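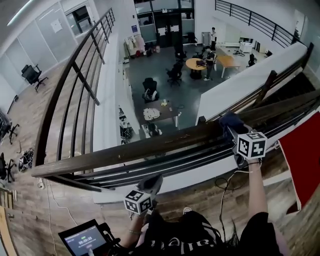

Datasets > Manipulation > Culetti

# Culetti: handheld gripper demonstrations with cloth

Last updated: November

Filed under: Data cards, Imitation learning

Culetti contains 1000 two-handed demonstrations of cloth handling, recorded with a pair of handheld grippers and a head-mounted camera. No robot is used during collection. Each gripper carries a cube with printed square markers, and its 6-DoF pose is recovered from the head view.

## Contents

- `episodes/`: one folder per demonstration, with head video and gripper poses
- `calib/`: camera intrinsics and cube geometry
- `splits/`: train and test lists; 186 episodes are held out

Poses are given in the head camera frame. World-frame poses are not provided. Where neither cube face can be decoded, the pose is set to NaN and `valid` is 0. We do not interpolate.

## Baseline

The Proltard policy, trained on the train split with 3 seeds, reaches a mean success rate of 42 percent on the drape task. Training on wrist-relative motion instead of camera-frame motion lowered drift but did not change the ranking of checkpoints.

## Known problems

- Marker decoding fails under strong side light and when cloth covers a cube.
- Head motion blur affects fast reaches. Filter on `blur_score` before training.
- Bystanders may be visible in the background. Do not use the videos for person identification.
- Left and right gripper IDs are swapped in part of the Vuswood subset. Use `fix_ids.py`.

## Contact

Collection: Qianru Zhong, Zeyu Guo. Baseline: Deming Qiu. Send label corrections to Hongmei Han with the episode ID and timestamp.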